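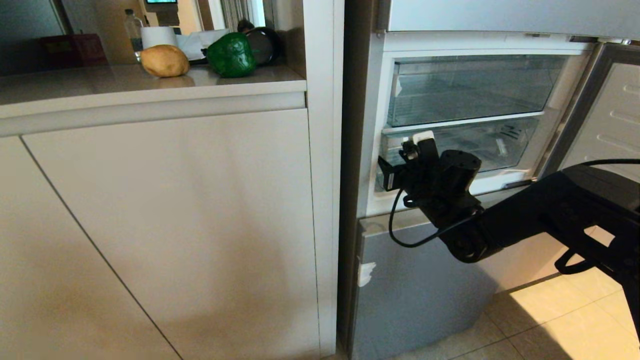
# Chapter 4: Storing Fresh Vegetables

Most of the vegetables a household throws away were sound on the day they were bought. They spoiled because they were put in the wrong place, or because they sat in the right place too long. This chapter covers where common vegetables belong in a home kitchen, how to look them over before they are put away, and how to set up a refrigerator drawer.

By the end of the chapter you should be able to:

- sort a bag of mixed vegetables into cold, cool, and room-temperature storage
- inspect a potato and decide whether to store it, use it soon, or discard it
- explain what a closed drawer does for the food inside it

## Key Terms

**Crisper:** a closed refrigerator drawer that holds in moisture.

**Eye:** a small hollow on a potato from which a sprout can grow.

**Dormancy:** the resting period after harvest, when a potato does not sprout.

**Tuber:** the thick underground part of a stem, where the plant stores food.

## The Agyeman Street Kitchen

In June, Kanini Ogola taught a home cooking course at the Agyeman Street kitchen. She asked 18 households to write down each vegetable they threw out and where it had been kept. The finished lists had 60 entries. Soft peppers left on the counter and sprouted potatoes came up again and again. Several people had kept both vegetables in the same bowl.

A potato and a green bell pepper are useful to compare. They are often bought together, and they need different treatment. A pepper is a fruit with a thin wall and a lot of water in it. Left out in a warm room, it loses water through the skin and stem and begins to wrinkle. In a crisper it keeps its shape longer. A potato is a tuber, and a cool, dark, airy cupboard suits it well. Light turns the skin green, and the green parts should not be eaten.

Clear drawers make it easier to see what needs using. They still have to be opened and checked. Small items get pushed to one side and forgotten, especially under a shelf or divider.

## 4.1 Looking Over a Potato

Turn the potato in your hand under good light. Press it gently with your thumb. It should feel firm all over. Shallow dents, creases, and small pale or dark marks on the skin are common and can usually be ignored if the flesh beneath is firm. Check each eye for sprouts. A short sprout on a firm potato can be cut out along with the eye. Discard a potato that is shriveled, badly sprouted, or widely green.

Brush off loose soil, but do not wash potatoes before storing them. Water left in the eyes and creases encourages rot.

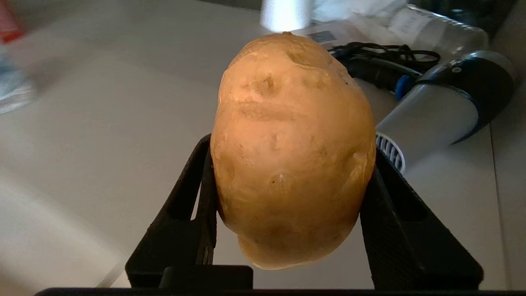 ## 4.2 Setting Up the Crisper

Empty the drawer and wipe it with a damp cloth, including the front lip and the corners. Dry it fully. Put peppers in whole and unwashed, with the heaviest vegetables at the bottom. Slide the drawer in until it stops. A drawer left open a finger's width will not hold moisture.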